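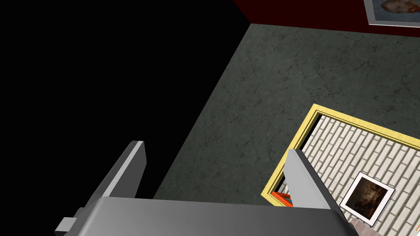

Bundmont (simulated cell)

Bundmont is a simulated robot cell. Two arms on one base, parallel-finger grippers, a furnished room to drive and reach in. Maintained at Skulside as the standing test cell for household pick-up tasks. First usable build dated 1 June 2022. No physical twin, though the arm models keep the joint limits of the real arms they were drawn from.

The name is also used loosely for the room file alone. In this article it means the whole cell: room, robot, controllers, cameras, reset script.

Overview

The cell is made of a room file, a robot file and a start file which puts the two together. The room file holds walls, floor, fixed furniture and anything hung on the walls. Loose objects are kept apart and loaded last. The robot file covers the base, both arms and the grippers. Cameras belong to the robot file too, a frequent source of confusion for people coming over from Burkdale, where they sit in the room file.

Walls are one-sided and there is nothing modeled outside them. Anything past the edge of a surface renders black, and so does the view out of a window. This is normal and shouldn't be filed as a fault. A black patch inside the room is another matter, see Common faults.

Setup

Setup is done in a fixed order. Skipping ahead generally works until the first contact and then doesn't.

Load the room with no robot. Let it settle for 50 steps. Fixed furniture should not move at all, if a cabinet creeps it has been saved as a loose body by mistake.

Load the robot with both arms parked and the base brake on. Check that left and right are not swapped. The swap is easy to miss when the arms are parked, since the parked pose is symmetrical. Command a small wrist turn on one side only and watch which arm answers.

Open both grippers to full width, close, open again. The two fingers of a gripper must arrive together. One finger lagging means the mimic joint was lost on import.

Load the loose objects. Settle again.

Release the brake. Drive the length of the passage at walking pace with the arms up. Then start the log.

Save the state after the second settle and not before. Older notes from Bratu say to save before, those notes predate the present contact solver and should be ignored.

Grippers

Each gripper has 2 fingers driven from one command. Visual shape and collision shape are separate files. The visual shape is the detailed one; the collision shape is a handful of plain boxes, kept simple for speed. The boxes have to be checked by hand whenever the visual shape is edited. There is a display mode that draws both at once, and it should be left on for the whole of a gripper check.

Finger pads carry their own friction value. It drifts. Not by itself of course — people raise it to get a stubborn object off the floor and forget to put it back. The value is now written in the start file with a comment asking to be left alone, and it is compared against the stored one at every load.

Flat objects are the hard case. Pictures, cards, thin books. The fingers come down either side, touch the surface underneath, and the solver pushes the whole arm upward. The recommended approach is to stop just above the surface and close slowly, or slide the object to an edge first. Objects lying up against a raised rim are worse, as one finger has no room.

Base and passage

The passage between the counter and the furniture opposite narrows toward the doorway. Arms are carried upright with the grippers pointing forward. An elbow let out sideways will catch the counter on the turn, and the base controller has no idea the arms exist. It plans for a footprint only.
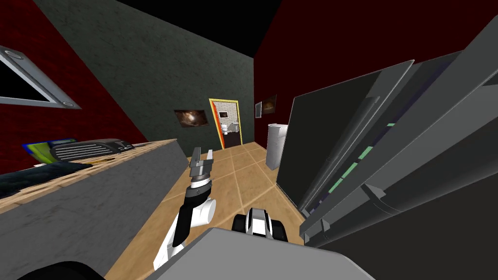

Zamfira Matei has argued that the footprint should simply be widened to cover the elbows, and that every collision in the passage log would of gone away with it. Siiri Siliņa's answer in the same thread was that a wider footprint no longer fits through the doorway, so the robot would be safe and also stuck in the kitchen. The matter is still open. Current practice is the narrow footprint plus a check on arm pose before any drive command is accepted.

Routine care

A full reset is run after every 3000 episodes. The reset clears the object pool, reloads textures and rebuilds the contact table. Between resets, a short check:

— grippers open and close evenly
— friction value matches the stored one
— no loose object below floor height
— camera poses unchanged from the robot file
— free memory same as at last start, near enough

The camera check was added in January after a long run was recorded with one wrist view turned the wrong way. The run was kept but is marked.

Common faults

Object falls through the floor. Usually dropped too fast for the step size. Halve the step, don't thicken the floor.

Gripper jitters when closed on nothing. Force limit too high. Harmless but spoils the logs.

Black patch on an inside wall. Flipped face, or a texture path that failed quietly. Reload textures first, it is the cheaper of teh two to rule out.

Arm sinks slowly while holding. Gravity compensation off on that side. Takes about 3 minutes to show, so short tests miss it.

Doorway blocked with nothing in it. Collision box left behind by a door that was later removed. Fixed in the present room file, still there in older copies.

Related cells

Burkdale, single arm, fixed base. Bratu, the earlier two-arm cell, retired; its object set was carried over to Bundmont with new masses. Notes on the mass changes are by Virgil Ciobanu and are stored with the object files.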